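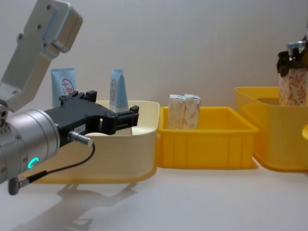 The cream bin, Friday.

I have been trying to get through the paper in my apartment since December. Most of it came from my uncle Adelino, who kept everything, and some of it is mine from years when I was no better. I started with four boxes in the hall closet and one suitcase that would not shut.

The first mistake was reading. I sat down with a folder of old letters at seven in the evening and at ten I had thrown out an envelope. So now I don't read while I sort. I look at the top of the page, decide what kind of thing it is, and put it down. Reading is for Sunday.

I use three piles. Keep, shred, and ask someone. The ask pile is the slow one. Adelino rented a place in Emlow for a long time and there are receipts from it that may matter to my cousin, who is still sorting out the deposit. I mailed her a thick packet of them last month and she mailed half of it back with a note saying "no thank you."

The tax papers were easier than I expected. Abrehet Demissie at work used to do bookkeeping, and she went through a list with me over lunch. A lot of what I had been carrying from apartment to apartment could go. I kept the returns themselves and anything to do with the car. The rest went in the shred pile, and my shredder takes five sheets at a time and then gets hot and stops, so that part has dragged on.

Manuals are gone, all of them. I had one for a Tridoto radio I don't remember owning. I also found the warranty card for it, filled out in pen and never sent.

Photos I am leaving for last. There are 500 or so slides in one of the boxes and I don't have anything to view them with. Ayuba offered me his father's projector but it needs a bulb, and the shop in Dedley that used to sell them has turned into a place for phone cases. If you know where to get bulbs for an old slide projector, leave a comment.

As of tonight two boxes are flat and out by the recycling. The suitcase shuts if I kneel on it. I still have the drawer under the bed to do, mostly birthday cards and bank statements, and I'd like to get to that before my sister visits and needs the room.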